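Questions we hear a lot about bedding and dark fabrics

Do I really need to wash new sheets before I use them?
We always say yes, and we know it's a nuisance when you're longing to make up the bed! New cotton often has a finish on it that feels a little stiff, and one gentle wash takes care of most of that. Toon Jansen, who looks after our linens here at Wito, likes to wash his twice, but once is plenty for most people.

How big is the Galtmont throw?
It measures 200 by 248 centimeters, so it will cover a double bed with a bit left over on each side. If you have a deep mattress, please measure first (a tape over the top and down both sides is best).

Can I wash a black throw with my printed sheets?
Please don't, at least not for the first 3 washes. Dark dye can travel, and pale backgrounds are the first to show it. Wash it by itself in cool water, inside a pillowcase if you have one big enough.

My order is in two parcels. Is that normal?
Yes, quite normal. Throws and sheets are packed separately, and the second parcel sometimes takes a day or two longer.

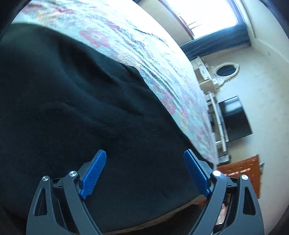 LINT, FOLDS AND CREASES

Why does black cloth show every little speck?
Pale lint stands out on anything dark, and even a handful of tiny bits in the middle of a black cloth will catch your eye. Spread it out over the bed near a window, flowery sheet and all, and go over it in daylight with a lint roller or a slightly damp hand. Deep folds hide a good deal, so open those up before you decide you're finished.

What about wrinkles in the sheet underneath?
Pull from the corners and smooth toward the edge with your palms. Long creases usually relax after a night or two of sleeping on them, and we wouldn't get the iron out unless company is coming.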